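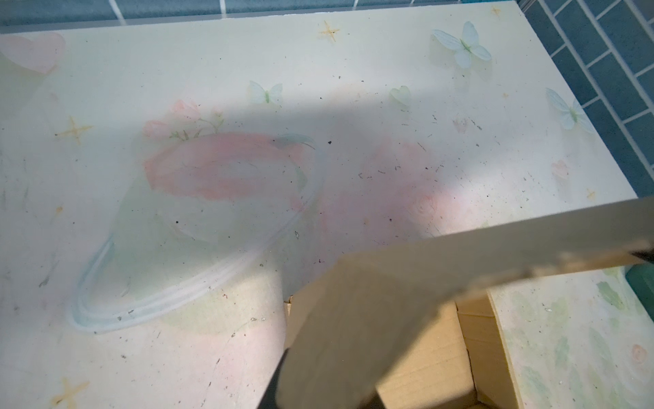 12/01/2024
Nevholm bench, student manipulation project (team Jellgate)

Carrying on from December. Aim for this session: get through a full set of pick and place runs on the patterned table with the new settings, and decide which objects go in the set for the Nuston round. Battery of the laptop was flat to start with, so first half hour lost to that and to finding the right network lead.

Started with the clear tub. It is still the worst object we have. The print on the table comes straight through the walls and the detector likes the roses far better than it likes the rim. Confidence jumps about from one pass to the next. Moving the lamp made a difference but only to which part of the rim it found.

Also the arm throws its own shadow right over the tub on the way in. We had talked about a second lamp on the other side and I think we should just do it. The Matsuda clamp lamp in the cupboard would do if somebody has a bulb for it.

Runs with tub: 30 tried, 11 logged as good. Not counting the ones where I stopped it by hand. Old settings were worse than that but I can't find the sheet, so take it as a feeling.

Settings used, for whoever does the next lot:
approach speed 500 (the units in the config, no idea what they are in real life)
grip force unchanged
random seed 737
wrist exposure fixed, auto switched off

Do not put auto exposure back on. The table is bright at the edges and dark under the arm and it hunts the whole way down.

Table wants a wipe. Lots of specks on it, and at low height they come up as small features in the matcher. I left them for now so that the whole set is taken with the same surface, but clean it before the next set and write down that you did.

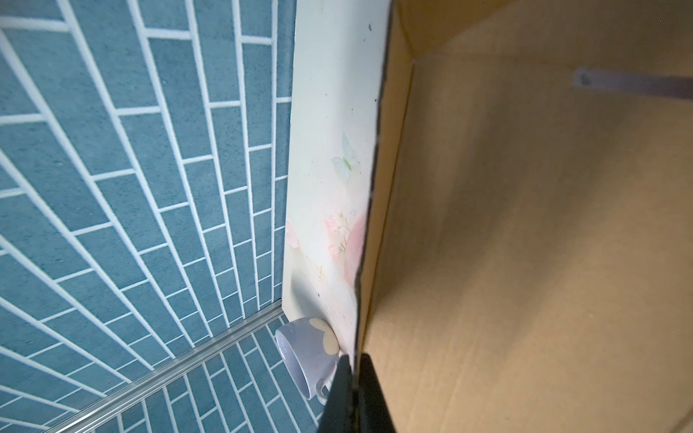 Notebook 3, p. 46

Recovery cases. These are in the rules for the Nuston round and we have hardly touched them. The cup on its side, between the board and the tiles, is the one I want as the standard hard case. The gripper has the box on one side and the wall on the other, and the planner will not accept most of the approaches. It wants to come in over the box every time, then finds the box panel is in the way and gives up.

Things to try, in this order:
1. Take the box out of the collision model and see if it plans at all.
2. Put it back as a plain solid block with a smaller margin.
3. Let it push the cup along before it grips. Two of us like this, one does not.

Did number 1. It plans fine, so the trouble is the margin and we can stop blaming the wrist joint. Did not get to 2 properly. Number 3 needs a chat with the others first as the rules are not clear on pushing, I have put it on the list of questions for the organisers.

Grout lines: the edge finder loves them. Anything long and straight in the top part of the view gets taken for a table edge unless the mask is loaded. I forgot the mask twice. It should load by default and I have put that in the to-do file.

Then upright mug runs, for something easy to finish on. 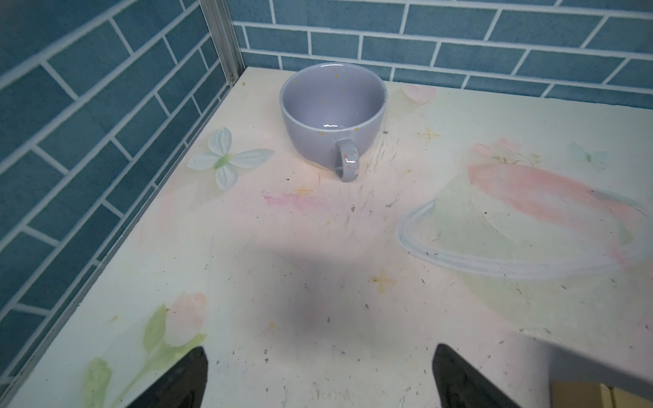 Mug near the back corner, handle to the front, fingers open.

Much better than the tub, as you would expect from something it can see. The handle estimate was fairly steady as long as the handle faced the front or close to it. There is a bright highlight on the bottom inside and I was worried it would upset the centre estimate, but the plots look all right. The speckles in the glaze seem to help if anything, plenty for the matcher to hold on to.

Weak point is the height. The estimate came out low on several runs and I had to add an offset by hand, which I don't like. Check the wrist calibration before changing any code. The board we use for it has gone a bit soft at one corner - print a new one and tape it flat this time.

Left to do:
second lamp
planner margin, number 2 above
mask on by default
new calibration print
wipe table, note it here
copy logs to the shared drive, mine are only on the bench laptop so far

Object list for Nuston as it stands: mug upright, mug on its side, tub. I would drop the tub if we are allowed to swap one out. Will ask in the same message as the pushing question.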